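1/ ok so I switched phone carriers in February and a few of you asked how it went. Thread, because it got long.

2/ I'd been with Kemurau forever. Decent signal, but my bill kept creeping up and half of it was stuff charged through the phone: a weather app, a puzzle game, some sports clips thing I swear I signed up for during one playoff game and never opened again!

3/ Feltavell had a prepaid plan at $32 a month, so I jumped. Moving the number took one evening (I started after dinner and had texts coming in before bed).

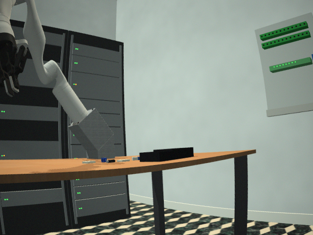
4/ What I didn't think about at all was the subscriptions. When you pay by carrier billing, they're tied to the carrier. Leave, and some of them stop, some email you asking for a card, and one of mine just kept sending me "payment failed" texts at 6 in the morning.

5/ The puzzle game was the worst. I had 500 coins sitting in there and the account was basically my old phone bill. Support did sort it out, but I had to send them a screenshot of my last Kemurau statement, which meant getting back into a login they'd already half closed. Ugh.

6/ Then the final bill showed up: $169. I about fell over. Most of it was the last payment on my handset, fair enough, but there were two app charges dated after I left. I called on a Saturday, sat on hold through an entire load of laundry, and they took both off.
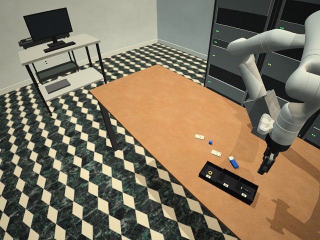 ## Stuff I'd do first next time

7/ Go through the "purchases" or "third party" page on your old account and cancel everything there BEFORE you move the number. Screenshot it too.

8/ Set a spending cap on the new one. Feltavell lets you pick and the default was $200 a month, which, no thank you. Mine's at zero now.

9/ My sister is on Cilau and says they text her a code before any charge goes through. Wish mine did that. Anyone here on Kaewkla? Curious if they do the same, my mom's looking at them and she WILL tap on things.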